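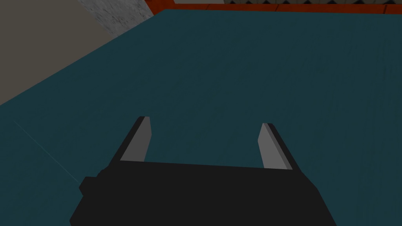
I finally walked the whole Prelgate ridge trail and I'm still buzzing! It's 8 miles end to end with 1,196 feet of climbing, and I'd been putting it off since August because everyone told me the middle part was a slog. Well, I loved the middle part. The path goes through old orchards first (the apples were down all over the grass and the smell was wonderful), then it tips up through the pines and you don't see the sky again until the old quarry.

I stopped there for lunch - flatbread and cheese from Fallahi, the little bakery by the bus stop. Get the one with sesame if there's any left. 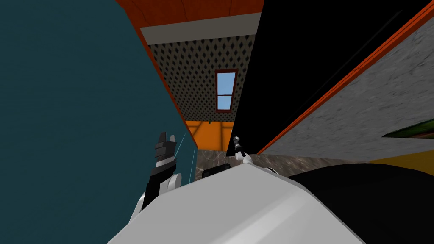

After the quarry the ground gets rocky, and I was very glad of the poles Igor Slanina had lent me. He says the wind up top can knock you sideways, but I got a soft breeze and a view clear across to Palell, with the river shining all the way down the valley. I sat on a rock and ate a second lunch!

Coming down took me 2 hours, mostly because I kept stopping for blackberries. The 805 bus goes from the lower parking lot, so you don't have to walk back. Next time I want to start from the Palell side and do it all in reverse.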